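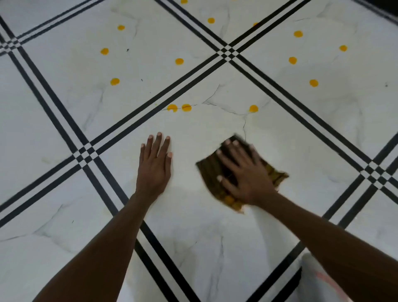 Can a robot learn to wipe a floor just from watching people do it?

It can learn the motion pretty fast. Knowing when a spot is done takes a lot longer.

We trained on 230 clips of people wiping yellow dots off tile, all from head height, then ran the policy on our arm at Bresov. First try, it made gorgeous big sweeping strokes and went right past half the dots!

So Homa Golestani suggested we label the pauses too, all those little moments when a person stops and looks at the cloth or shifts their grip (I'd been trimming those out, oops).
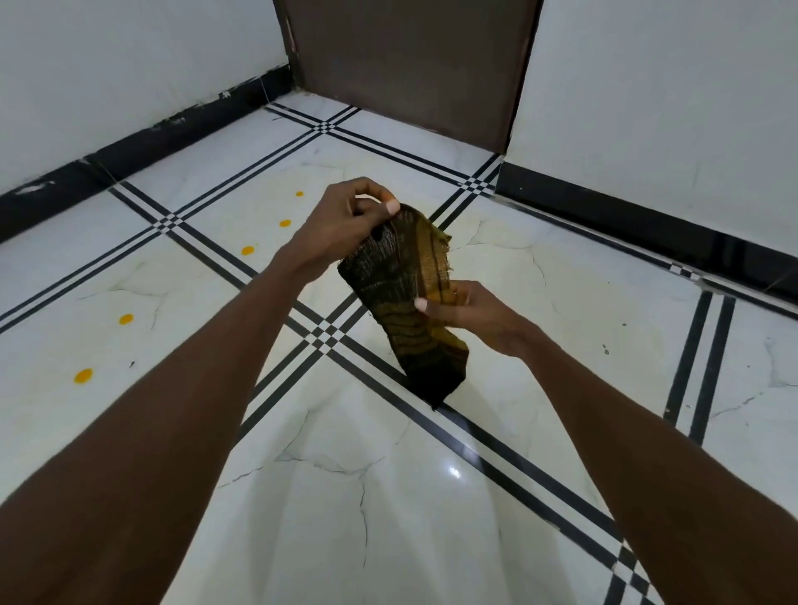

With the pauses back in, missed dots per run dropped from 20 to 5. Same clips, same network, same arm. I reran it three times because I didn't believe it.

Still bad: dots close to a dark line. It slows way down and scrubs the line instead, poor thing.

Next up is 700 clips and a couple of new floors, hopefully by August. If you've worked on contact-heavy stuff like this, tell me how you handle cloth that bunches up!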